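Home | Shop | Baskets | Table Linens | Care & FAQ | Contact

Wicker Baskets and Table Covers: Frequently Asked Questions

These are the questions that come in most often at Wullora, mainly by email and mainly in November, when people get their baskets out for the holidays. If yours isn't answered below, write to Yung-ching Chu at the shop. Messages are answered every day except Sunday.

What size basket do I need for small toys and balls?

For a handful of small balls, a rectangular basket the length of a loaf pan is plenty. For a whole playroom, go up to the Tandport, our largest. A basket with flared sides is easier to reach into than a straight one, and small hands tend to manage it better. The drawback is that flared baskets take up more shelf space than their base would suggest, so measure across the rim before you order.

Can I put a basket straight onto a white tablecloth?

Yes, once it's clean. New wicker sheds a little dust and sometimes a few loose fibers. Brush it outside first, then wipe the bottom with a damp cloth and let it dry overnight. If the cloth comes away brown, wipe it again. Stained wicker can leave color on white cotton if either one is damp.

Golden-brown and honey tones look good on plain white, and a single strong color next to them, such as a dark green, is usually enough. We'd leave patterned cloths for plainer containers.
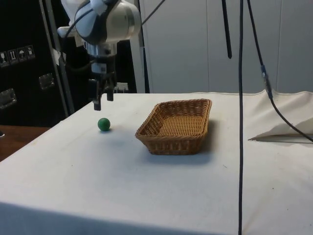 How do I get dust out of the weave?

Use a soft, dry paintbrush and work along the strands, then across them. A vacuum with a brush attachment on low is fine for the inside bottom, where the weave is tight and crumbs settle. For anything sticky, use a cloth wrung out in warm water with one drop of dish soap. Don't soak the basket.

My basket rocks on the table. Is it faulty?

Probably not. Handwoven baskets are rarely dead level. Mist the bottom lightly, set the basket on a flat surface with a heavy book inside, and leave it until the next day. If it still rocks after two tries, send us a photo and we'll exchange it.

One corner of the rim sits higher than the others. Can it be fixed?

Sometimes. A braided rim has some give when it's damp. Hold a wet cloth around the corner for ten minutes, press it down gently, and clip it with clothespins until dry. A small difference will usually remain — we don't treat that as a defect.

What weight of cloth should I buy for a large table?

The Brirkum cotton is our heaviest and stays put without clips. The MacLeod is lighter and easier to iron, but it slides on a polished top unless you put a pad under it.

Do you sell liners?

Only for the Tandport. The order number is 810 in white and 899 in natural.

Filed under: Care Guides, Baskets, Table Linens

Comments (3)

Dolores
The clothespin trick worked on mine, though it took two nights. I used a washcloth and had to keep wetting it.

rk_home
Does the Brirkum shrink? Washed mine warm and now it's short on one end.

Wullora Shop
@rk_home It can, a little, in a warm wash. Cold and line dry from now on. Email us the size and we'll see what we can do.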